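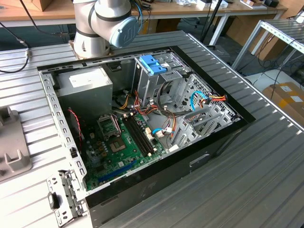

Open desktop tower on a slatted aluminum bench top.

Hultwood 3220 Bench Top, Slotted Aluminum

Item no. 3220
Supplied as: top only, or top with Kerberg fixed-height legs
Page last revised: 24 August 2021

The 3220 is a work surface for repair counters, test rooms and teaching labs. It is built from extruded aluminum profiles bolted side by side to two cross members. The slots run the full length of the top and accept standard T-nuts, so clamps, stops and lamp posts can be placed at any point along a slot and moved without drilling.

Specifications

Length: 1500 mm
Depth: 852 mm
Working height on Kerberg legs: 900 mm
Rated load, evenly spread: 300 kg
Surface: clear anodized, matte
Slot width: 8 mm
Edge: closed profile, all corners capped

The rated load applies to the top on Kerberg legs with all four feet in contact with the floor. For the top on customer-built frames, support must be provided under both cross members. A frame that carries the top only at its corners is not covered.

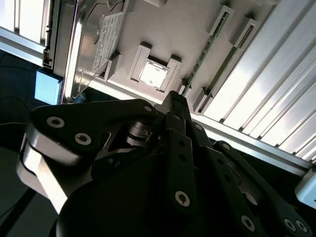 3.5-inch hard drive with label on its top face; ribbed aluminum rails at right.

Grounding

Anodized aluminum is an electrical insulator at the surface. The top should not be treated as a grounded work surface on its own. One cross member has a threaded M5 ground point with the coating removed. Where static control is required, lay a dissipative mat over the slots and connect the mat lead to a common ground point. Mats are sold separately - see Brabec mats, cut to fit the 3220.

Cleaning

Vacuum the slots before wiping. Use a neutral cleaner and a damp cloth. Strong alkaline cleaners will stain the coating and void the finish warranty. Small screws that fall into a slot can be slid out at either end after the end cap is removed.
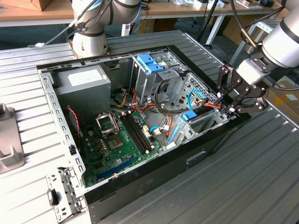
Tower with side panel removed, CPU socket and both memory slots empty.

Delivery and assembly

The top ships assembled on a pallet. Legs ship flat. Two people are needed to lift the top onto the legs. Tighten the leg bolts in a cross pattern, level the feet, then tighten again. Orders placed after the first week of December ship in the new year.

Technical contact: Sinéad Ó Conaill, Hultwood bench products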